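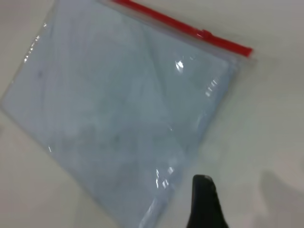 Backups and Restores, Session 4: Schedules, Retention and Test Restores
Notes for the evening course at Bremthorpe
Eliécer Echeverri
Feb 23, 2019

Welcome back, everyone, and thank you for the good questions last time (I have tried to work answers to most of them into these notes, so if a paragraph seems to wander off, it is probably wandering off toward somebody's question). Last session we got as far as making one full copy of a folder and looking at it with some satisfaction. This evening we get to the part that keeps a backup useful after the first week, and it is mostly a matter of deciding when copies get made, how long they hang around, and whether you can get anything back out of them.

1. Full, incremental and differential

A full backup copies everything you selected, every time. It is simple to understand and simple to restore, and it eats disk space like nothing else. An incremental backup copies only what has changed since the last backup of any kind. A differential copies what has changed since the last full one, so it grows a little each day until you run the next full.

People mix up the last two all the time, and I still have to stop and think about it myself! Try it with numbers. Suppose your full backup on Sunday night is 300 GB and 15 GB of new files turn up every day. With incrementals, each night's file is 15 GB. With differentials, the first night is 15, the second is 30, the third is 45, and the fourth is 60. To restore after the fourth night, the incremental plan needs the full plus all four small files, in order, with none of them damaged. The differential plan needs the full plus one.

For most of you, with one office machine and a decent external drive, I would go with a weekly full and daily incrementals. If your drive is slow or you have been bitten by a broken chain before, differentials are a comfortable choice.

2. Setting the schedule

In Porkeo (the backup program on the classroom machines) the schedule is under Jobs, then Timing. Pick a time when the computer is on but quiet. Lunch is better than midnight if you are in the habit of shutting down before you go home, and I have met a good many midnight jobs that had not run in a year for that very reason.

Look for the setting called "Run missed jobs at next start" and turn it on. Then look at the sleep settings in the operating system too, as a laptop that dozes off halfway through will leave you with a partial file that looks fine in the list.

3. Retention

Retention is how long old copies are kept before the program deletes them. Porkeo lets you set it by age, by number of copies, or by total space used. On a 500 GB drive, with the 300 GB full backup we used before, you can see the trouble coming: there is no room for a second full while the first one is still there. So either the drive has to be bigger, or the selection has to be smaller. Start by leaving out downloads, installers and the contents of the trash.

Please don't set it to delete the old full before the new one has finished. The box for this is on the same page, and it is tempting when space is short.

4. Test restores

Restore one folder, to a different place from the original, and open several of the files. Open a spreadsheet, a photo and something old. Checking that the names are there only tells you that the names are there.

The Lisiscombe exercise files are on the shared drive, in the folder called Urrego. For the exercise:

Make a full backup of Urrego.
Change two of the documents and delete a third.
Run an incremental.
Restore the deleted document from the full, to your desktop.
Restore the whole folder as it stood after the incremental, to a new folder, and compare the two.

If the deleted document turns up in your second restore, check which date you picked in the drop-down.

5. For next time

Write down the schedule and retention you would use at home or at work, half a page is plenty, and bring the size of your own full backup if you can find it. In March we move on to encryption and passwords, so start thinking about where you would keep a recovery key.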